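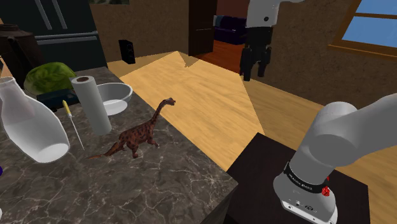 *Lettuce, paper towels and a white jug on a marble countertop.*

Tue 27 August

The Debnath factory opens its doors to visitors twice a year, once in summer and once in November. I went to the summer one with Sayaka Noguchi, who has been buying their pressed powders longer than I have. Tickets were 5 dollars and you book a time slot online. Ours was the second of the morning.

You check in at the front desk and hand over any loose jewelry. They give you a coat, a hair net and shoe covers. If you wear powder or glitter on your face you are asked to wipe it off before going in, so plan for that. I had mascara on and they let it go.

There were 22 people in our group. Hollis Montoya from the production side took us around. He has a quiet voice and the mills are loud, so stay near the front if you want to hear anything.

The first room is for weighing. Pigments are kept in lidded bins and each batch gets a printed sheet that follows it through the building. Two people sign for every weight. Next door the colors are blended with talc or mica and then milled. They were running Ustard, the yellow-brown eyeshadow that sold out in spring. It looks much brighter as a loose powder than it does in the pan.

Pressing was the part I had come for. The powder drops into metal pans, a ribbed cloth goes over the top and the press comes down. The cloth leaves the pattern you see on a new shadow. The line we watched does 3000 pans in a shift. Every so often a worker pulls one and drops it onto a board from a set height. If it cracks, the pressure gets adjusted and the last tray goes back to be milled again.

The lipstick room was smaller and very warm. The Varano range is poured here, into molds that are chilled before the bullets come out. We saw the red and a dull pink. Hollis said the pink has been changed twice this year because it was sweating in hot weather. Sayaka asked if the old shade was coming back and he said no.

After that we were taken to the sample room for the Beta shades, which is their name for colors still being tested. You get a card, a few swabs and a form. I tried four on my arm. The plum was patchy and I wrote that down. The bronze cream went on well and was still there when I washed up that night.

The shop is at the end. Seconds with scuffed cases were half price. I bought one Ustard single and a brow pencil. The first 100 visitors of the day got a small brush, and we were early enough for that.

The whole thing took a little under two hours. Parking is free but the lot fills up, and there is no cafe. Most of the tour is standing. November slots are not on the website yet.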